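The Man Who Reads the Bins

Senad Popescu would like it known that he does not go through other people's trash. He looks into it, with permission, from a standing position.

"Going through is a different job," he says. "Those people have gloves."

We are in the break room at Khurana, a firm that makes hinges on the edge of Nestolcombe, and Popescu is bent over a recycling bin with his hands clasped behind his back, like a duke at a flower show. He has been the town's waste adviser for 14 years. Before that he sold carpet. He says the two lines of work have more in common than I might think, and then doesn't say what it is.

The subject today is bottles. Plastic ones, the kind you drink from on the way to somewhere and then carry for an hour looking for a place to put them. Nestolcombe buys new bins in April, and Popescu has been asked to recommend a model. His report is dated 2004-03-11 and runs to 70 pages. I ask who is going to read 70 pages on bins.

"Pouran read it," he says.

Pouran Mahmoudi, who runs the sorting hall at Lindis, where the town's recycling ends up, confirms this when I reach her by phone. "I read the parts with my name in them," she says. "They were fair."

Popescu's position, boiled down, is that most public bins are designed by people who have never missed. He dislikes the swinging lid, which he says touches you back. He dislikes the small round hole, because it turns throwing something out into a test of skill and half the population would sooner leave the bottle on top and walk away. He is especially hard on the Vokitz, a tall steel model the town bought two of and placed outside the library. "Handsome bin," he says. "I've seen people photograph it. I've seen a man put a letter in it."

What he wants is an open top, a see-through body and a clear liner. He has wanted this for a long time. His argument for the see-through body is that people copy. If they can tell there's a bottle in there, they put a bottle in there. If they can't tell, they put in a sandwich.

"A gray bin is a mystery," he says. "You give people a mystery and they give you a sandwich."

I point out that a see-through bin also means looking at trash all day. He has heard this one. Homa Rahimi, the office manager at Khurana, raised it when he first came by, and she raises it again now from the doorway, holding a mug.

"It's next to where we eat," she says.

"It's bottles, Homa."

"It's bottles today."

Rahimi has agreed to a trial anyway, on the condition that someone else deals with the liner. The liner is its own chapter. Popescu likes the bag turned well down over the rim, with plenty to spare, so it doesn't slide in the first time something heavy lands. People find this untidy. They tuck it, they knot it, they snip off the extra with scissors. He once visited an office where the rim had been held down with 2 binder clips and a hair elastic, and he speaks of it with real feeling.

"Wrinkles are fine," he says. "Write that down. Wrinkles are fine."

Then there is the matter of the cap. For years the town told everyone to take caps off. Signs were printed, and a song was taught in the elementary school. Then Lindis put in a new line and caps were supposed to stay on, and the signs came down, but you can't get a song back out of a child. Hooman Rostami teaches third grade in Nestolcombe and still hears it at recess. "It's pretty catchy," he says. "I voted to keep the tune and change the words, but nothing rhymes with 'leave it on' in a way that helps."

So the caps come off, and once they're off they go everywhere. Mahmoudi says the loose ones fall through every gap in her machinery and that she has swept up caps in colors she'd never seen on a bottle. Popescu's advice is to empty the bottle, press it flat if you feel like it, and screw the cap back on. He is relaxed about the pressing. Some people are crushers and some aren't, he says, and it seems to run in families.
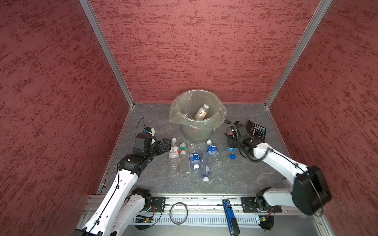

He is much less relaxed about the floor. A bottle on the floor beside a bin is, in his view, the most interesting object in waste management. Somebody walked all that way. They were within a step of being done. He has theories about it, covering pages 31 to 38, and the main one is that the first bottle down gives everybody else permission. One is an accident. After that it's a place where bottles go.

"You get a little crowd of them," he says. "Different brands, different lids, they don't know each other. And the bin is right there with hardly anything in it."

I ask what he does when he comes across that in real life, off duty.

"I pick them up. What do you think I do, take notes?"

Forough Farahani, who shared an office with him for six years, says he takes notes. She also says he picks them up. On a work trip she watched him clear the area around a train station bin while their train was boarding, and they had to wait 40 minutes for the next one. She spent the time in the café. He spent it talking to the station manager about liners.

The trial at Khurana runs through the end of next month. Rahimi has put a sign over the bin that says BOTTLES, and under it, in smaller letters, that she means it. Popescu thinks the sign is a mistake, on the grounds that people stop reading once they've been shouted at, but he has decided to let it go. He has a meeting across town about lids.

On the way out he passes a paper cup sitting on a windowsill. He gets as far as the door before he goes back for it.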